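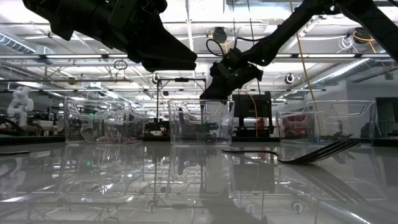 Hukholm Basketball Club - Technical and Match Operations

Fault log: shot clock and scoreboard, Midtbø Hall
Status: closed, one item carried over
Opened by: league table official
Handled by: Munther Awwad
Last edited: 18 April 2020

Reported fault
Shot clock at the east basket drops out of step with the main scoreboard in the second half of matches. The west unit is not affected. Officials noted a gap of up to 3 seconds by the end of the fourth quarter. On two occasions the east horn did not sound at zero and the referee had to stop play by hand.

Equipment
Main board: Fasadari wall unit, wired to the table.
Shot clocks: two Inetti units, radio link, mounted above the backboards.
Console: Inetti desk console, one operator.

Checks made
1. Swapped the east and west shot clocks. Fault stayed at the east end. Clock unit ruled out.
2. Replaced the console power supply with the spare. No change.
3. Changed the radio channel from 4 to 11. Gap reduced but still present after a full simulated match.
4. Ran the console log for a simulated match. The console sends a time update to each clock every 200 milliseconds. West end missed two updates in total. East end missed several hundred, nearly all after the 28 minute mark.
5. Repeated step 4 with the hall ventilation off. East end missed five updates.

Cause
The ventilation motor controller is fixed to the wall behind the east basket, roughly a metre from the shot clock receiver. The fan moves to its higher speed once the hall warms up, which in a normal match is some way into the third quarter. At that speed the controller puts out enough electrical noise to block the radio link. The clock then runs on its own timer until it gets a good update. Its own timer is slow.

The missed horn has the same cause. The horn signal is sent once and is not repeated if lost.

Fix
East clock taken off radio and connected to the table by cable, using the spare pair in the scoreboard duct. Link setting on the console changed from RADIO/RADIO to RADIO/WIRE. The setting is lost if the console is reset to factory values - check it before the first match after any reset.

Test after fix
Four full simulated matches with the fan held at high speed. No missed updates at the east end. Horn sounded at zero every time, including after a reset to 14 following an offensive rebound.

Carried over
West clock is still on radio. There is no spare pair on that side, so a new cable run is needed. To be looked at before the season starts in September. Until then, keep the channel on 11.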